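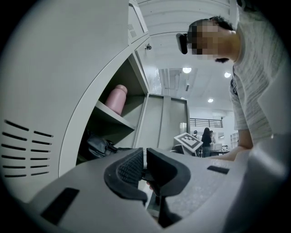 Part-time front desk person wanted for Skallville Swim & Sauna, starting September 2025

Hi! I run the front desk at the Skallville pool, and I'm looking for someone to share it with me. I've been doing most of the opening shifts myself since the spring and I would very much like to sleep past five again, at least some mornings.

We're a small place. One pool, one shallow pool for the little kids, two saunas and a coffee counter that sells cinnamon buns from the Brevitz bakery up the road (you get one free per shift, and yes, people have taken the job for less). We have 305 members at the moment plus whoever walks in off the street, and after a month you'll know a good half of them by their hats.

What you'd be doing

Mostly talking to people. You check members in, sell day passes, answer the phone, sign kids up for lessons and explain to somebody's grandfather that the lap lane is for laps. You'd also make coffee, fold towels, keep the lost and found in some kind of order and do a walk through the changing rooms once an hour. If you've never worked a register, don't worry. Ours is old and slow and it takes one afternoon to learn. 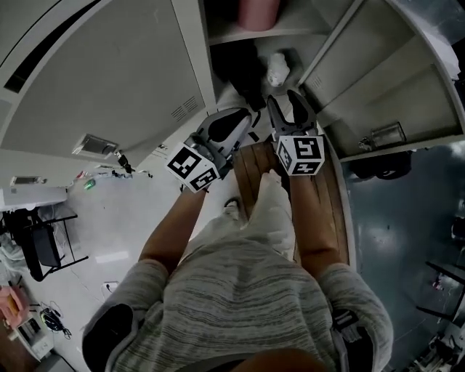

You would not be lifeguarding. We have a separate crew for that, and they're great, but they stay on the deck and we stay out front. If you happen to have a guard certificate, tell me anyway, as there are sometimes extra shifts in summer and they pay better than mine.

Hours and pay

The job is 20 hours a week to begin with, split over four shifts. Two of those are early ones, 5:45 to 10:45, and two are evenings, 4 to 9. I make the schedule three weeks ahead and I try hard not to mess with it. You'd get every other weekend completely off. In January it goes up to 25 hours for a while - that's when all the New Year's people show up, and I can't cover that with the staff we've got.

Pay starts at $17.50 an hour and goes up by a dollar after your first three months. You also get a free membership for you and one other person in your household, and 40 percent off swimming lessons. The Ikholm bus stops right outside, but the first one gets here at 6:10, so for early shifts you'd need a bike or a car or a very patient roommate.

Who I'm hoping to find

Somebody who likes people before sunrise, or can fake it. I don't care how old you are as long as you're 18 or over. The last person who had this job was retired from the post office and was wonderful at it, and the one before that was in her second year of nursing school and just as good.

It helps a lot if you can stay cheerful when six people want six different things and the phone is ringing. A second language would be great, whichever one it is. You need to be able to lift 40 pounds now and then (the towel deliveries come in big bags and they get dropped off right in front of the door, always), and you need to be okay with heat and noise. The lobby gets pretty steamy in the afternoon, when both school groups are in.
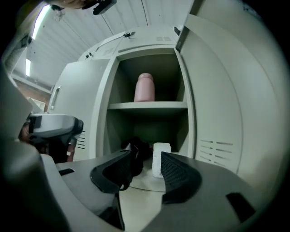
One more thing on that subject: school groups mean up to 70 kids at a time, and every single one of them will ask you for change for the vending machine. If that sounds like a nightmare, this probably isn't your job. I kind of love it, to be fair. It's loud for an hour and then it goes quiet and you get to eat your bun.

You'll do your first two weeks alongside me, fully paid, and after that you'll have my number. We also pay for a first aid course if yours has run out. It's held at the Barros community hall and takes one day.

How to apply

Please don't write me a formal cover letter. Send a few lines about yourself, what you've been up to lately, and which shifts you could do and which you really couldn't. Attach a resume if you have one. You can also drop it off at the desk on paper, any day before noon, and then we can say hello right away.

I'll call everybody back, also the people I can't hire. Interviews are around 60 minutes, and half of that is me showing you the building, so wear shoes you can slip off.

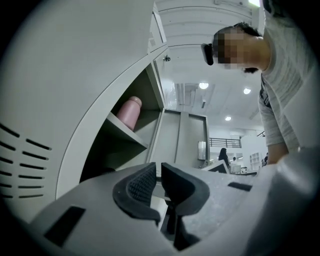 By the gray metal cabinet.

Questions before you apply? Call the front desk and ask for the morning person. That's me, until you get here.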